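十月的账，车间日记续

2024年10月15日，星期二

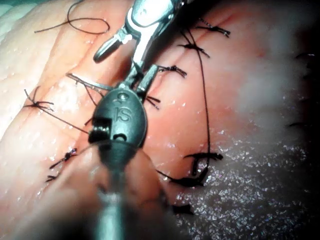
昨晚睡前还跟自己说，今天一定要把上个礼拜欠的日记补上，结果今天又发生了一堆事，补旧账的念头只好再往后推一推，先把今天的写下来，免得明天早上一壶咖啡下肚就全忘光了。我这个人记性差，可是又舍不得忘（我妈说我小时候连吃剩的糖纸都要留着），所以只能靠写。

早上起来窗户上有霜，薄薄的一层，用指甲一刮就掉。车道上的叶子全趴在地上，踩上去没什么声音。我在门口站了一小会儿，听见远处公路上有车在用发动机制动下坡，那个声音我太熟了，闭着眼都能猜个大概，像有人在被子里咳嗽。然后我就想起来Said的那辆牵引车还在院子里等着我呢，昨天晚上他开过来的时候天已经黑了，我们俩打着手电围着车转了一圈，什么也没看出来，他就坐邻居的车回家了，钥匙放在门边那个旧咖啡罐里。

Said Ghoneim跑的是从Skakum到港口的那条线，来回拉板材，偶尔回程带一点饲料。他的毛病是这样的：早上打着车，气压上得特别慢，仪表上两根针懒洋洋地往上爬，好不容易爬到能放手刹了，开出去倒也正常，可是晚上停一夜，第二天又掉得干干净净。他在电话里跟我讲，说像养了一头怎么喂也喂不胖的牛。我说你先别急着换气泵，他说他没急，是他哥急，他哥已经在网上看好一个翻新的空压机了，价钱都谈好了。我说叫你哥把手机放下，喝杯茶去。

说起来我对气路这种东西一直有一种很奇怪的感情。刚入行那会儿师傅让我选，是跟着弄发动机还是跟着弄底盘和制动，别的小伙子都抢着去弄发动机，觉得那个有面子，拆下来一排活塞摆在台子上，多好看。我去了制动那边，一半是胆子小，一半是觉得管子好看。真的，一辆车底下那些尼龙管，黑的绿的黄的，一束一束扎好了沿着大梁走，该拐弯的地方拐弯，该松一点的地方松一点，第一次看见的时候我心里想，这是谁这么有耐心啊。到现在我扎管子还是要扎得整整齐齐，慢是慢一点，后来的人打开一看，心情也会好。

今天一进车间我先把炉子点了，又把大门开了半扇透气，然后才去开Said的车。钥匙一拧，声音很好，这台发动机他养得真不错，怠速稳得像钟。我坐在驾驶室里看着两根针，后桥那根比前桥那根慢一截，这就有点意思了。如果是空压机的毛病，两边应该一块儿慢才对。当然了，也不能一口咬定，四回路保护阀要是有点脾气，也会分得不匀，所以我拿本子记下来，等一下再说。我现在养成了一个习惯，在没看完之前不许自己下结论，哪怕心里已经有了八九成的把握，也要憋着。年轻的时候吃过亏，一口咬定是继动阀，换上去，还是漏，那个下午的脸色我到现在都记得，老板没骂我，他只是把旧阀拿起来掂了掂，放在我的饭盒旁边，就走了。

气压打满以后我熄了火，等车间里安静下来。找漏气最要紧的就是安静。收音机关掉，炉子的风门关小，连我自己那双鞋底会响的靴子都换成了拖鞋（Venla要是看见了又要说我，车间里穿拖鞋，像什么样子！我知道，我知道，换一会儿就换回来了）。然后就是蹲下来，从车头开始，一段一段地听。

车头没有。脚阀下面没有。干燥器那边有一点点嘶嘶声，过一会儿自己停了，那是正常的排气尾巴，可我还是在排气口用手指抹了一下，抹出来一层灰白色的糊糊，带一点油。我看着那个糊糊看了好一会儿。干燥剂的罐子该换了，这个是肯定的，Said自己也承认上一次换还是买车以前的事，前一个车主换没换他不知道。油多了水就带不走，水带不走，天再冷一点，阀里面就要结冰，到那个时候可就不是喂不胖的牛了，那是牛趴在国道上不肯起来。

我拿着喷壶接着往后找。我那个喷壶里装的是洗洁精兑水，兑得浓一点，再加一点点甘油，泡泡挂得住，不会一下子流掉。这个方子是Kwadwo教我的，Kwadwo Kwofie，以前跟我在同一个车队修挂车，现在自己在Drondora那边的停车场给冷藏车做保养。他说是他小女儿吹泡泡的时候发现的，甘油是药店买的，孩子们吹出来的泡泡可以飘过整个院子，他就想，那我为什么不拿来喷管接头呢。我每次配这个水的时候都会想到他家院子里飘泡泡的样子，心情会好一阵子。下次见到他要记得还他那把扭力扳手，借了一个夏天了，不像话。

变速箱后面那根横梁，大家修过车的都知道，是个很讨厌的地方，手伸进去就看不见，看得见手就伸不进去。我把灯挂在传动轴旁边，躺在躺板上滑进去，脸离那束管子只有一点点远，喷壶一喷，先是什么都没有，我心里还有点失望，正准备往外滑，眼角瞟到一小串泡泡，特别细，像汽水杯子边上的那种，从一根管子贴着横梁的背面冒出来。我高兴得差点坐起来，要是真坐起来额头上就得多一个包。

管子是通后桥储气筒的那一根，原来应该有个卡子把它和横梁隔开的，卡子没了，不知道哪一年修离合器的时候拆下来忘了装回去，管子就搭在横梁的棱上，一天一天地磨，磨出一个扁扁的亮面，亮面中间有一条细缝。车开着的时候，管子会跟着抖，缝一会儿张一会儿合，停一夜呢，就安安静静地漏一夜。你说这个卡子值几个钱！一个小塑料卡子，比一颗糖贵不了多少。我躺在那里跟那根管子对看了半天，心里替它委屈。

中间Venla来了。Venla Nieminen是我们这边管账的，也管电话，也管咖啡，还管我们吃不吃午饭，我一直觉得她管得太多了，可是她休假那两个礼拜大家都瘦了。她站在车旁边只能看见我的两只脚，两只穿着拖鞋的脚，她没说话，过了一会儿我听见她把我的靴子拎过来，放在我脚边，放得很响。我就在车底下说，早啊。她说，早，有你三封信，还有Kauppinen那边打电话来，说上回订的密封圈到了，问你是去拿还是他们送。我说我去拿，正好要拿一个干燥罐。她说那你先穿鞋。

Kauppinen的铺子在镇子另一头，老粮仓旁边，开车过去一会儿就到，可是我每次去都要待很久，他们那个柜台前面有一把椅子，谁坐下谁就得讲一个故事，好像是规矩一样。今天坐在椅子上的是一个我不认识的老先生，在讲他年轻的时候怎么在结冰的湖面上倒车，讲到一半柜台后面的小伙子把我的单子拿过来，我只好一边签字一边听，结果把名字签在了日期那一栏。湖上倒车的故事后来怎么样了我也不知道，我走的时候他还在讲那条冰缝有多宽，两只手越拉越开。

干燥罐他们有两种，一种是普通的，一种是带油分离的，里面多一层过滤。Said的车已经带油了，我想来想去还是给他拿了带油分离的那种，价钱高一点，我在心里已经先替他哥叹了一口气。再拿了一段尼龙管，两个直通接头，一把卡子，卡子我多拿了好多，各种口径的，现在全在我工具箱上面那一层里，像一盒纽扣。柜台的小伙子问我要这么多干什么，我说补课，他没听懂，我也没解释。另外还看见他们架子上新摆了Pluro的制动分泵，包装换了颜色，我差点没认出来，拿起来看了看膜片的日期又放回去了，这个礼拜用不着。

回来的路上下了一点雨，雨刷刮起来吱吱响，我一直说要换雨刷，给别人换了不知道多少副，自己的就是想不起来。修车的人自己的车都是这样的，我爸是木匠，我们家那张饭桌晃了很多年，底下垫的是我的小学课本。

换管子倒是很快。先把气放掉，这一步我一定要念叨一遍，是念给新来的Elīna听的，也是念给我自己听。储气筒一个一个拉，听着它吐完，轮子用三角木塞好，手刹的弹簧可不跟你讲客气。Elīna Kuusk是八月底来的，学校派过来实习，要在我们这里待到明年六月。刚来的时候很少说话，我还担心她是不是不喜欢这里，后来发现她是那种先看后说的人，看明白了，问出来的问题一个比一个刁。今天她就问我，为什么后桥的气压慢，可是制动的时候感觉不出来？我说你觉得呢。她想了想，说因为漏得比打得慢，跑起来空压机一直在补，踩下去的时候筒里还是够的。我说对呀！然后她又问，那要是下一个长坡呢，一直点刹呢，漏的加上用的，还够不够？我一下子就没接上话，手里拿着接头站在那里，她也不催我，就等着。我后来老老实实地说，也许够，也许就差那么一点，所以我们今天修它。她点点头，低头记在她那个小本子上，我很想看看她到底记了什么，没好意思问。

切管子我让她来切。刀要垂直，一刀下去，不能来回锯，切完看断面，平不平，有没有毛边，推进接头以前在管子上画一道线，推到底，线刚好到口上，再往回拽一拽。她第一刀切歪了，自己看了一眼，没等我说就重新切了一刀。我心里喜欢得不得了，嘴上只说，嗯，可以。我以前的师傅也是这样对我的，最高的夸奖就是嗯，可以，我那时候还觉得他小气，现在轮到自己站在旁边，才晓得有时候话到嘴边真的只剩这几个字了，再多说就要变成絮叨了。（当然写日记的时候我可以絮叨，日记又不会走开。）

新管子穿过去，每隔一段一个卡子，横梁那里我放了两个，中间还套了一小截旧的橡胶管做垫。Elīna说一个就够了吧，我说一个是给车的，一个是给我晚上睡觉的。

午饭是Venla热的豌豆汤，配黑麦面包和芥末，大家挤在小屋子里吃，窗户上全是雾。Josefien也来了，Josefien Desmet，她开一辆小一点的厢车给几家面包房送货，她的车没坏，她就是路过，路过的时间总是刚好在开饭的时候，大家也都习惯了，碗都给她留着。她带来一袋昨天没卖完的肉桂卷，放在炉子边上烤一烤，整个车间都是肉桂的味道，跟齿轮油的味道混在一起，说不清楚是好闻还是难闻，反正我吃了两个。

Josefien讲了一件事，说她上礼拜在Drondora那个停车场卸货，旁边一辆挂车的司机下来，绕着车踢轮胎，踢一个听一个，像敲西瓜一样。她问人家听什么，人家说，听它们还在不在。我们笑了半天。其实我也踢，每个人都踢，踢完也听不出来多少，可是不踢心里就不踏实。真要看还是得拿表量，看胎肩，看两个双胎之间有没有夹石头。不过我不会去劝人家别踢的，上车以前绕车走一圈，哪怕只是为了踢轮胎呢，总会顺便看到一点别的，一个松了的挡泥板，一截拖下来的线，一滩不该有的油。多少毛病都是踢轮胎的时候顺便看见的。

吃完饭我给Said打电话，告诉他找到了。他先是不说话，然后问，那空压机呢？我说空压机还没看完，你让我看完。下午我就把空压机的出气管拆下来看，里面有一圈积炭，硬硬的，但口子还算宽，离堵死还远得很。我拿手电照着给Elīna看，让她自己用手指摸一摸，记住这个厚薄，以后见到更厚的就知道要担心了。进气那一侧干净，没有看到油淋淋的样子。我估摸着油主要是年头长了慢慢攒下来的，干燥罐那么久没换，它兜不住了嘛。所以我的意见是换罐子，把几个储气筒的水都放干净，跑一段时间再来，我们把罐子下面的排气口再抹一抹，要是又有一层油，那时候再谈空压机也不迟。

放水的时候很壮观。前面那个筒还好，吐了一口雾，后面那个一拉，先是噗的一声，接着一股奶茶色的水喷出来，喷在地上好大一片，还溅到我刚穿回去的靴子上。Elīna往后跳了一大步，笑出声来了，来了这么久我第一次听见她大声笑。我说你看，牛喝的水都在这里呢。她不知道牛的事，我就把Said的那句话讲给她听，她说那这头牛是胃胀气。我觉得这个说法比Said的准确多了，应该写在工单上。

工单上当然没这么写。Venla不让。

装好以后重新打气，我让Elīna坐在驾驶室里看表，我站在外面看她的脸。两根针一块儿上去的，她把手伸出窗外，竖了一个大拇指。打满，干燥器啪地一声卸压，那个声音很脆，我最爱听这一声，像有人在门外把伞收起来。熄火，等。我们定了一个厨房用的计时器，那个计时器是个小番茄的形状，不晓得是谁带来的，放在踏板上滴答滴答地走。等的时候不许说话也不许碰车，我们就一人端一杯咖啡看着外面的雨。响铃了再看，针没动。我又让她踩住脚刹，再等一轮，也几乎没动，在该有的范围里头。然后再喷一遍泡泡水，每个接头都喷，一个泡都没冒。

我这个人有个毛病，修好了以后反而舍不得让车走，要再绕两圈，再摸摸这里看看那里。今天也是，绕到第二圈的时候发现左后的制动间隙调整臂行程有点长，跟右边一比就看得出来。自动调整的臂按理说不该去手动拧它，拧了也只是把毛病盖住，得看是臂自己不灵了，还是凸轮轴的衬套旷了。我抓着轴晃了晃，有一点点旷，不严重。量了一下推杆，还在限度以内，所以我把数写在单子上，画了一个圈，旁边注明下次来先看这里。我不喜欢趁人家车在手里就把所有能换的都换一遍，那样的铺子我也待过，账单长得像面条，司机看都看不懂，下次就不来了，宁可坏在半路上。可是话要讲清楚，讲清楚了让人家自己拿主意，这一点我跟Venla从来没有分歧，我们吵架都是为了别的事，譬如杯子。

Said傍晚来取车，他哥也来了，我第一次见到他哥，比Said高一个头，很客气，进门先把鞋底在垫子上蹭了很久。我把那截磨坏的管子拿给他们看，就放在Said的手心里，让他自己对着灯找那条缝。他找了半天没找到，他哥一眼就看见了。两兄弟就站在灯底下，头挨着头，看那一小截黑管子。他哥问多少钱，我说管子和接头没几个钱，罐子贵一点，工时是工时。他算了算，跟那个翻新空压机的价钱一比，拍了拍Said的后脑勺，拍得还挺响。Said说，你拍我干什么，是你要买的！

后来他们俩非要请我喝茶，是从车上保温壶里倒出来的，放了薄荷，甜得我牙都要掉了，可是外面冷，喝下去从嗓子一直暖到胃里，我又要了一杯。Said说他下个礼拜要多跑一趟，木材厂那边赶货，他正发愁车呢，现在好了。我叮嘱他每个礼拜拉一拉储气筒下面那个环，放一放水，拉一下又不费事。他说他知道，以前的车他都拉，这辆车他以为有干燥器就不用拉了。我说干燥器也有累的时候。他把那截破管子要走了，说要挂在驾驶室里。我说你挂平安符不好吗，挂这个。他说这个也是。

他们走了以后我站在院子里看着那两盏红灯拐出去，拐弯的时候他按了一下喇叭，气喇叭，声音又长又满，把对面人家的狗都叫起来了。

晚上本来可以早点收工的，结果Kwadwo打电话来，说他那边有一辆冷藏挂车，制冷机组一启动就停，启动就停，问我有没有见过。制冷机组我是外行，我就听他讲，他讲着讲着自己就说，哎，等一下，是不是那个水温开关的插头，然后就把电话挂了。过了一会儿发来一条消息，写着：是插头。我什么都没做，还收获了一个谢谢。我回他说，顾问费用扭力扳手抵了，你说行不行。他发来一个笑得流眼泪的脸，后面跟着一句，不行。

好吧，礼拜六给他送去。

Venla临走前把这个月的单子放在我桌上让我核对。到今天为止进来的活，一共是37张工单，其中跟气路和制动有关的，我拿铅笔一张一张勾出来，比我想的多。天一凉就是这样，夏天攒下的水和油，到了这个时候都来要账了。上面还夹着一张Venla写的条子，字很小：干燥罐库存3个，你再不订，下一场霜就不够用了。后面画了一只拖鞋。我把条子贴在台灯上，明天一早就订，真的一早就订。顺便还要问问Kauppinen能不能整箱拿，整箱应该能便宜一点，再订两箱卡子。我还想把这些年换下来的旧件挑一些出来，切开，给Elīna做成一套能看见里面的样品，继动阀一个，干燥罐一个，分泵一个，钉在木板上，下面写上字。我爸要是还在，这块木板他一定做得比我漂亮，边上还要给我倒个圆角。我呢，能锯直就不错了。

回家的路上顺手把雨刷买了。没换，放在后座上，雨已经停了嘛。

到家给我妈打了电话，她那边已经是后半夜快天亮的时候了，我本来怕吵醒她，结果她早醒了，在泡黄豆。她问我今天吃了什么，我说豌豆汤，她说怎么又是豌豆汤，我说礼拜四才是正经的豌豆汤日，今天是Venla做多了存着的。她搞不懂为什么喝汤还要挑日子，我解释了一遍，她说那跟我们腊八差不多。我想了想，还真有点像，就是每个礼拜都过一次腊八。她又问我膝盖怎么样，我说好得很，今天还躺着滑来滑去呢。她说你都多大的人了还在地上滑。我说妈，我有个带轮子的板。她不信，让我拍照片给她看，我答应了，明天要记得拍，记得穿靴子拍。

然后就坐在厨房里写这个。手洗了两遍，指甲缝里还是黑的，纸边上已经有一个印子了。炉子上的水开了，我去关一下。

回来了。刚才站在炉子边上又想起Elīna那个问题，长坡，一直点刹，漏的加上用的。我想明天跟她一起算一算，筒有多大，踩一脚用掉多少，那条缝一分钟漏多少，有些数我手册里有，有些得量。Said那辆车已经走了，可是那个缝的宽窄我还记得，可以拿剩下的旧管子划一条差不多的，接到台子上的小储气筒，让番茄计时器来掐表。她应该会喜欢的，我也喜欢。说不定能在白板上写满一整面，把Venla写在那里的值日表给擦掉一半，那就又要挨说了。值日表我先抄下来。

还有，拖鞋要带回家。已经放在包里了。明天早上先订罐子，再找擦白板的那块布，上次好像是Josefien拿去擦她的后视镜了。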